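4. The Open Day as a Test Condition

4.1 Setting

The bench trials in Section 3 were run behind a closed door by people who had read the protocol. On 2025-08-08 we moved the same task to the ground floor of the Bommont building, where the annual open day was being held between a bake sale and a display on storm drains. Visitors were free to pick up the Fuvo hand-held gripper, try the task, complain about it, and leave. We had expected the first three in that order. In practice the complaints often came first.

The task was the one the reader already knows. A ball is to be gripped and moved into or out of a bowl, using only the gripper's two fingers. Each visitor's attempt was recorded by the camera on the tool and passed to the Kellow logging software, which stamped it, filed it, and assigned it to one of the categories in Table 2. The categories had been written in the lab and did not include "handed to younger brother halfway through." A fifth category, Other, was added before lunch and became popular.

We kept instruction to a minimum. A card on the table read PICK UP THE BALL. An earlier version of the card ran to two sides and covered finger alignment, approach angle and the value of patience. It was used mainly as a coaster, and we withdrew it.

4.2 What visitors did

The log holds 500 attempts. We stopped at that number by design, although the visitors did not, and the last hour of the day is represented in our data only by its noise level. An attempt was opened when the fingers closed for the first time and ended when the visitor put the tool down or gave it to someone else.

Our lab operators nearly always came at the ball from straight above, squared the fingers to it, and closed slowly. We had come to think of this as the natural way to do it. Visitors approached from the side, from underneath, and in one memorable case from behind the back. Many closed the fingers well before reaching the ball and then used the tool as a small bat. Children under ten tended to close too late and adults too early, and engineers stopped to ask about the hinge.

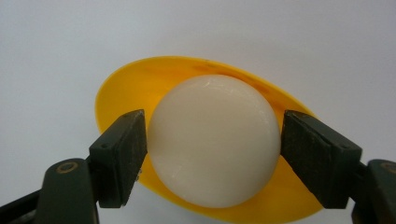

The grip that held best was the plainest one, with a pad on either side of the ball at its widest part. Visitors who found it usually did so on the second or third try and without being told. Visitors who were told, typically by a parent standing behind them, took longer. We did not plan to measure the effect of parents and make no formal claim about it, but a reviewer of an earlier draft asked, and the impression was shared by everyone on the team who has children.

Figure 4. A two-finger grip on the ball, with the bowl behind it.

A smooth sphere is an unforgiving object for two flat pads. If they meet it above the midline it tends to squirt downward, and if they meet it below, it rides up. The Sowah contact model used in Section 3 predicts both outcomes and gives a tidy band of safe closing heights between them. The open day attempts agree with the band in the middle and ignore it at the edges. Several grips that the model rejects were held long enough for the visitor to turn around and show a friend. We suspect the model's friction term, which was fitted on balls that had been wiped between trials. We had meant to wipe them at the open day too. The cloth went missing early on.

4.3 Effects on the recordings

Of the 500 attempts, 80 were set aside. Most of these had a hand over the lens. A few consisted entirely of ceiling. The rest were kept, including those in which the ball left the table, on the grounds that a gripper in ordinary use will meet that situation sooner or later and may as well see it now.

The kept attempts are shorter than the lab ones and far less alike. This was the point of the exercise, and we were pleased with it until we tried to align them. The routine that marks the start of a grasp looks for a steady approach followed by a single close. It handled the lab set without trouble. On the open day set it sometimes found four or five starts in one attempt, all defensible. We marked the starts by hand in the end, over most of a week, and the disagreements between the two markers are listed in Appendix B together with the terms on which they were settled.

4.4 Limits

Visitors to an open day are not a random sample of anything except people who go to open days. They were in a good mood, had often eaten, and had no stake in the result beyond the opinion of whoever was next in line. We recorded neither age nor handedness, so the remarks on both children and adults above rest on our notes. The table was also slightly too high, a matter raised by visitors throughout the day and corrected during cleanup.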